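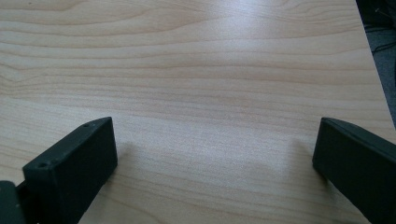 Progress report to the Sakedlow Fund, second period

Grant: evening reading and writing classes for adults, Morkanura district
Prepared by: Svitlana Chornovol
Date: 16th March

Classes ran on schedule in this period apart from one week in which the Yurchenko Street building had no heating. We moved two of the groups to the library that week and canceled the third. The canceled session has been added to the end of the term.

Enrollment stands at 377, against a target of 322 in the grant agreement. Most of the growth is in the beginner groups. The intermediate group on the north side is still smaller than we planned for, and we think the start time is the problem. People coming off the day shift at the Firkedari plant can't get across town by six. From April that group will start at seven.

Attendance has been steadier than in the first period. It drops in the last week of each month, when a lot of our students take extra shifts, and tutors now keep that week for review so that people who miss it don't fall behind.

Tutors. We have filled the vacant post. Myroslav Mykhailiuk started in the beginner groups after shadowing for two weeks, and he has taken over the materials as well. The workbook we inherited was written for children, and students said so. He has replaced the first half with forms, pay slips, bus timetables and letters from school. The second half will be finished before the summer break.

Spending. We are within budget on rent and tutor hours. Printing is over, by the cost of 500 extra copies of the new workbook pages. Travel is under by slightly more than that, and we ask your permission to move the difference between the two lines. A signed request is attached as Annex 4.

Problems. Childcare is still the main reason people give for dropping out. We spoke to the nursery next door to Yurchenko Street about a shared evening room - they are willing, but their insurance does not cover it yet. We expect an answer before the next report.

Next period: the new start time, the rest of the workbook, and the first round of reading assessments. Results will be sent separately.

Morkanura Adult Learning | Contact us | All rights reserved | Back to top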